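Protokoll der Sitzung der Hausgemeinschaft Bustos
14. September 2023, Gemeinschaftsraum
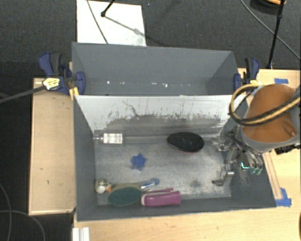
Leitung: Delia Garrido
Protokoll: Milagros Villca

TOP 1 – Nebenkosten
Die Abrechnung von Omus liegt vor. Für die Treppenhausreinigung werden 452 Euro verlangt, im Vorjahr war es deutlich weniger. Frau Garrido verweist auf gestiegene Löhne. Die Protokollantin hält fest, dass dieselbe Begründung schon im Januar vorgetragen wurde, damals ebenfalls ohne Beleg. Omus soll die Stundenzettel nachreichen.

TOP 2 – Abfalltrennung
Daser bietet eine Beratung für 200 Euro an. Mehrere Anwesende bezweifeln, dass ein Vortrag etwas ändert – die Aushänge im Hof liest auch niemand. Flaschen landen weiter im Restmüll. Abstimmung: abgelehnt.

TOP 3 – Heizung
Brumetti verspricht 18 Prozent Ersparnis durch neue Thermostate. Worauf sich die Zahl bezieht, steht nicht im Angebot. Vertagt, bis eine Rechnung für unser Haus vorliegt.

TOP 4 – Verschiedenes
Der Kellerschlüssel Nr. 38 fehlt nach wie vor. Das Hoflicht soll »demnächst« repariert werden, ein Termin wurde nicht genannt.

Ende der Sitzung: 20.40 Uhr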